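Hundden Softball Club: Questions We Get Every Season

When does registration open?
May, and it closes when the teams are full. Returning players get first pick of spots, so if you played last summer, check your junk folder before you write to us.

I haven't played since school. Is that a problem?
You'll be in good company. Division C was set up for people who remember the sport fondly and inaccurately. You do need to be able to throw the ball in the general direction of first base. We can work on the rest.

How long is a game?
Seven innings or 90 minutes, whichever comes first. In Division C it is always the 90 minutes.
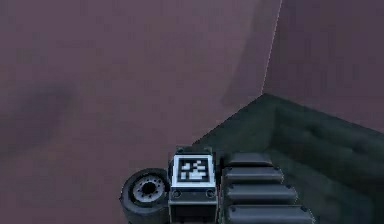
No new inning starts in the last ten of those, no matter how close the score is or how loudly your shortstop objects. The umpire's watch is the official time. Your phone is not.

What is the mercy rule?
A team ahead by 15 after five innings wins and everybody gets to go home early. Both captains can agree to play on for fun, but the score in the book doesn't change.

What happens if it rains?
Check the website after 4 p.m. If there's nothing posted, the game is on – grey skies are not a rainout. Rained-out games are made up at the end of the season on the Chareonsuk Road diamonds, the ones with the short left field.

Where do out-of-town teams stay for the August tournament?
Most take rooms in the college residence, a two-minute walk from the diamonds. Book through Paweena Siriwan, our tournament coordinator. Quiet hours start at 11 p.m. and apply to winners too.

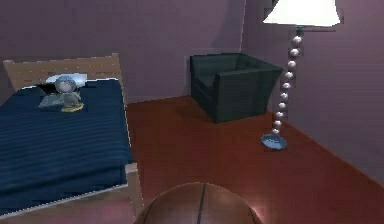 Bed with a light wooden headboard and a navy striped bedspread.

Can I bring my own bat?
Yes, if it carries a certification stamp we can read. If the stamp has worn off, so has your home run.

How do I dispute a call?
Your captain may ask the umpire, once, politely. Written protests go to Waltraud Voß with a $45 deposit, returned if you win. She has refunded 2.

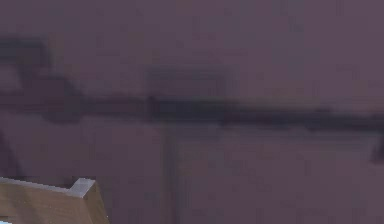

Purple-grey surface with dark, blurred shapes.

Do we need our own jerseys?
Matching colours with numbers on the back, please. Masking tape will do for the first two weeks. After that, a player without a number bats last.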